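Novar to show thin-wall packaging cell with in-mold labeling at Fetberg trade fair

Fetberg, September – Novar will present a fully electric injection molding cell for thin-wall food containers at this year's Fetberg plastics fair. The cell produces round polypropylene tubs with a volume of 400 milliliters and applies the label inside the mold, so that each part leaves the machine decorated and ready for filling. The mold was built by Javance, and the label handling system comes from Bogale.

The machine on display is a Novar E series with a clamping force of 400 metric tons. It has separate servo drives for injection, plasticizing, clamping and ejection, which allows the movements to overlap. Plasticizing continues while the mold opens, and the ejector stroke begins before the mold has reached its end position. A shut-off nozzle keeps the melt under pressure during this phase.

Containers of this type place high demands on injection speed. The ratio of flow length to wall thickness leaves little time to fill the cavity before the melt front freezes, and any delay at the switchover point shows up as a short shot or as flash on the rim. Novar has fitted the machine with a new injection unit in which two motors act on a common spindle. The moving mass is lower than in the previous version, and the screw reaches its set speed earlier in the stroke. Switchover can be triggered by screw position, by hydraulic-equivalent pressure or by a cavity pressure sensor. At the fair the third method will be used.

The Javance mold has four cavities and a hot runner with valve gates. Needle movement is driven electrically and can be set for each cavity. Cooling channels in the cores were produced by additive manufacturing and follow the contour of the tub down to the foot ring, an area that is difficult to reach with drilled channels. Core and cavity inserts are interchangeable – a change from one tub height to another can be carried out with the mold in the press.
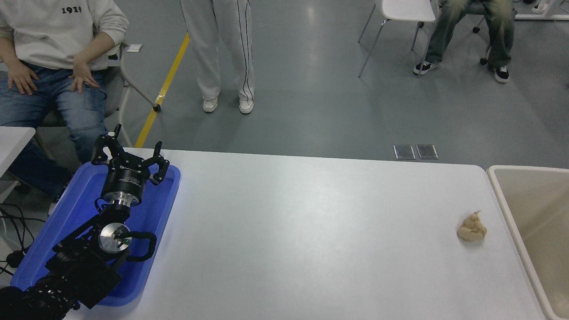

Labels are held in magazines next to the clamping unit. The Bogale system takes one label per cavity, charges it electrostatically and places it against the cavity wall while the finished tubs are removed from the core side. Both actions take place in a single entry into the mold. The tubs are then passed to an inspection station, where the position of the label, the rim and the gate mark are checked. Rejected parts are separated before stacking, and the result is assigned to the cavity concerned.

All settings for the mold, the label system and the inspection station are entered at the machine control. Operators can store up to 714 complete data sets, each including the label format and the stacking pattern. Process values are recorded for every shot and can be exported to a production management system through a standard interface. A deviation in melt viscosity between batches is detected during injection, and the holding pressure profile is adjusted within the same shot. The function can be limited to a range set by the user or switched off.

Novar will also provide information on the use of recycled polypropylene in non-food containers. For trials at its Fetberg technical center, the company processed a blend with a recycled content of 50 percent on the same machine type, using a screw with a modified mixing section and a melt filter upstream of the nozzle. The trials covered paint pails and storage tubs. Results for cycle time, part weight and color consistency will be available at the stand on request.

The E series is offered with clamping forces from 109 to 400 metric tons. The new injection unit will initially be available for the largest model, with the smaller sizes to follow. Existing machines of the current generation can be retrofitted with the control software, but not with the injection unit.

The cell will run several times a day during the fair, with the first demonstration at 10 a.m. Technical staff from Novar, Javance and Bogale will be present at the Novar stand.

Press contact: Novar, Corporate Communications, Fetberg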